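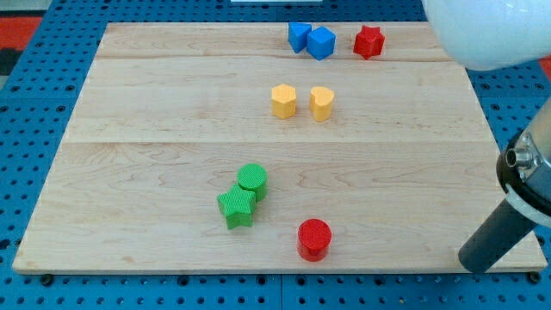

Shape blocks on the maple board, garage bench.

I have been making a set of small plastic shapes for my sister's kid, and the shapes have turned into a longer project than I planned. I wrote a little about it in the spring and a couple of people asked what happened to it, so this is the update.

The short version is that I have cubes, stars, hearts and pentagons that I am happy with, and I have a board I like. I don't have a box. The box is most of what this post is about, but I'll get the shapes out of the way first.

The blocks are in plain colors. Blue for the cubes, red for the star, yellow for the heart and the pentagon, and some green. I tried a softer set of colors early on, a kind of dusty pink and a gray, and they looked nice in my hand and terrible on a floor. You could not find the gray one on our carpet at all. Strong colors are easier to pick up after.

The star took the most work. My first stars had points that were too thin, and they felt sharp when I squeezed one in my fist. I made the arms fatter and shorter and rounded the tips a little. It still stands flat and it still looks like a star, so I stopped there. The heart was easy except for the notch at the top, where I kept making the groove so narrow that crumbs would have lived in it forever. I opened it up. The pentagon I drew in one evening and have not touched since.

I left the tops the way they came out. You can see a fine crosshatch on the star if you look close. I did sand one of the early hearts to see if smooth was better, and it came up cloudy and a different yellow from its sides, so that was the end of the sanding.

Now the board. It's maple, several planks joined together, and it came from Weerasinghe, the lumber place out past Wutham. They keep a rack of short pieces and glued-up panels near the back door that are priced to go. This one has a few knots and dark streaks, mostly toward one corner and the middle, and I think that is why it was on the rack. I like the knots. Debashish Cassim, who cuts for them, trimmed the long edge for me while I waited and told me to seal both sides or it would cup. I had only been planning to do the top.

I put two coats on each side. The first coat raised the grain enough that I could feel it, so I knocked it back with fine paper and did the second one thin. It has a slight shine now, which I was not sure about, but it wipes clean and I've stopped noticing.

The idea is that the board is the lid. You slide it out of the box, set it down, tip the shapes onto it and play there, and when you're done everything goes back under it. My sister lives in a small apartment and anything that needs its own table is not going to get used. She was clear about that.

So, the box. I have now built it twice.

The first one was pine and I cut the grooves for the lid before I had the board in hand. I went by the size on the tag. The tag was close but the board is thicker than it said, and after four coats of finish it was a bit thicker again. It went in about a third of the way and stuck. I could have planed the board down, but I wasn't going to plane off the finish I had just put on, so the pine box is now holding clamps.

For the second box I measured the actual board, which I recommend. The fit was good in the garage. Then I brought it in the house for a week and the lid got tight again. I asked Lutfa Rathnayake about it, since she has been making drawers for a living for a long time, and she said my groove was cut for the board on one day of the year and I should give it more room than looks right. She also said to rub a candle along the edges. I did the candle and it helped some. The groove still needs widening.

I also want to change how the shapes sit inside. Right now they just go in loose and they rattle. I cut dividers from thin stock, but with dividers every shape has a correct slot and putting things away becomes a puzzle, and I don't think a kid who is two wants that at the end of the day. I may line the bottom with felt and leave it at that. Green, if the fabric store has it.

Things left to do:

Widen the lid groove on both sides
Felt for the bottom
Round over the top edges of the box
Cut a thumb notch in the end of the lid

The birthday is in July, so there is time if I don't start a third box. The thumb notch is the one that worries me. I only have the one board and I'd be cutting into it after it has been finished, so I am going to practice on the pine box lid first. I'll post again when that's done.

Filed under: Workshop, Kids' Stuff, Wood

We use cookies to remember your settings and count visits. By staying on this site you agree to our use of cookies. Accept | Learn more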